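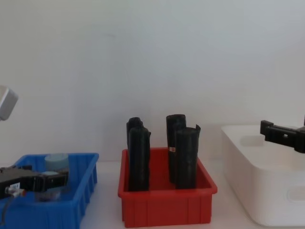
Genowefa Zawadzka opina que ordenar por colores es lo que hace la gente cuando no quiere tirar nada, y que en su casa de Moreira un cajón sirve para todo y todos viven tan tranquilos. Tomo nota, Genowefa. Sigo con mis tres recipientes.

Esta galería va de eso: una mesa blanca, una cubeta azul, una roja y un cajón blanco, en ese orden. Llegué al sistema en febrero, después de buscar un rollo de cinta por toda la casa y encontrar, en cambio, 328 gomas elásticas y la garantía de una tostadora que ya no tengo.

## Las reglas, por llamarlas de algún modo

**Azul:** lo azul clarito. No es un criterio profundo, pero hasta Yasuo lo entiende a la primera.

**Rojo:** lo negro, siempre de pie. Tumbado rueda, y lo que rueda acaba debajo del sofá — donde ya hay bastante población.

**Blanco:** lo que todavía no tiene sitio. Es el más grande de la casa y mi preferido, por motivos que Genowefa adivinaría enseguida. 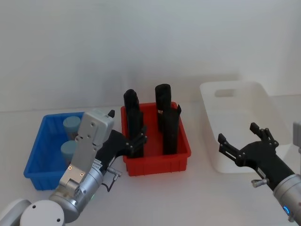 El cajón blanco, además, tiene la ventaja de que se lleva bien de una habitación a otra. Brian Laizer propuso ponerle una etiqueta que dijera «Varios» y le contesté que así empezó el armario del pasillo, que lleva dos mudanzas sin abrirse.

Las cubetas azul y roja se quedan en la mesa hasta el 4 de julio, cuando viene Tadeusz a comer y hará falta sitio para los platos.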